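Lulleck

A plain-text recipe box that scales, prints and makes shopping lists

README, last touched in September

Hi! Lulleck started as a folder of text files on my old laptop called "food stuff" and it has grown into a thing with a name, a small pile of scripts and a surprising number of opinions about how to write down soup. I'm putting it up because a couple of people asked for it and I got tired of emailing zip files.

What you get

There are 40 recipes in the recipes folder, all typed by me, all cooked in my own kitchen at least once (most of them far more than once, the lentil one is basically a weekly event). Each recipe is a single text file. You can open it in anything. If you never run the scripts at all and just read the files, that's fine, I do that half the time myself while the onions are on.

Then there's the lulleck command, which does a few things with those files. It can scale a recipe up or down, glue several recipes together into one shopping list, and print a recipe card in big letters so you can read it from across the counter.

Getting it running

You need Python 3 and nothing else. Put the folder wherever you like, open a terminal in it and type

python lulleck.py list

If you see a list of recipe names, you're done. If you see a complaint about a missing recipes folder, you're in the wrong directory. I do this constantly.

A few commands I use a lot:

python lulleck.py show lentil-soup
python lulleck.py scale lentil-soup 2
python lulleck.py shop lentil-soup flatbread plum-cake
python lulleck.py card plum-cake

The shop command takes as many names as you want. Last month I gave it everything for a family weekend and the list ran onto a second page, which was a little alarming to hold in the store.

How a recipe file looks

The first line is the title. The second line says how many people it feeds. Then a blank line, then ingredients, one per line, amount first, then the unit, then the thing. Then another blank line and the steps, written however you like to write steps. Here's the top of one:

Plum cake
serves 20

3 cups flour
2 tsp baking powder
1 pinch salt

That's the whole format. I had tags for a while, and star ratings, and a field for the season, and I took all of it out again because I never filled any of it in. If you want notes, put them at the bottom after a line that says notes, and the scripts will leave them alone.

Units I understand: cup, tbsp, tsp, oz, lb, g, ml, can, pinch, bunch. Anything else gets treated as part of the ingredient name, so "1 glug olive oil" comes out as one "glug olive oil" on your shopping list. I've decided I like that.

About the scaling

Scaling is plain multiplication with some rounding so you don't get told to use 1.3333 eggs. It rounds eggs to the nearest whole egg and spoons to the nearest quarter. Pinches don't scale at all. It also doesn't know anything about pan sizes or oven times, and you really should think about both before you double a cake! I doubled the plum cake once without thinking and the middle was pudding. Good pudding, but still.

Garlic is on its own setting in config.txt. The default is what I consider normal. Adjust to taste, or to your coworkers.

The other folders

saststead holds the bread. I keep it apart from the main recipes because bread files work by weight and have a long timeline in them, with lines like "7 pm feed starter" and "9 pm mix," and the main script got very confused by those. There's a separate saststead.py that reads the timeline and shifts everything if you tell it when you want to eat. It can't cross midnight twice yet. If your bread takes longer than that, I admire you, and you'll have to do the math on paper.

tromero is the card printer. It makes plain text pages with wide margins and it assumes letter paper.

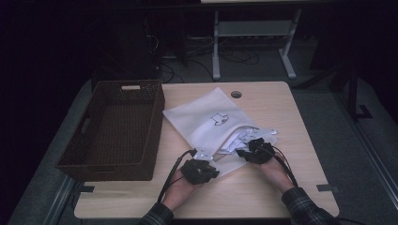 If you print on A4, change the width setting at the top of tromero.py and the line breaks should land in better places. I've only tested that with my screen's print preview, so tell me if it comes out weird. Long ingredient names wrap onto a second line with a small indent, and the steps get a blank line between them so you can find your spot again with floury hands.

Things that don't work

Fractions typed as one character (the tiny ½ kind) get skipped by the scaler. Type 1/2 with a slash.

Two recipes with the same ingredient in different units show up as two lines in the shopping list. So you may see 1 cup butter and 4 oz butter. I started on a fix and got lost in the question of how much a cup of chopped parsley weighs.

The list command sorts capital letters before small ones. Just name your files in small letters.

Sending me recipes

Please do — I'd love more vegetables especially, the collection leans hard toward cake. One file per recipe, in the format above, and please only send things you've cooked yourself and written in your own words. Put your name in the notes if you want credit. I'll cook it before I add it, so it might take a while, and if I change anything I'll ask you first.

License

Scripts are MIT. For the recipes, copy them, change them, print them, stick them inside a cupboard door. If you improve the flatbread, send it back to me, it's still a bit tough.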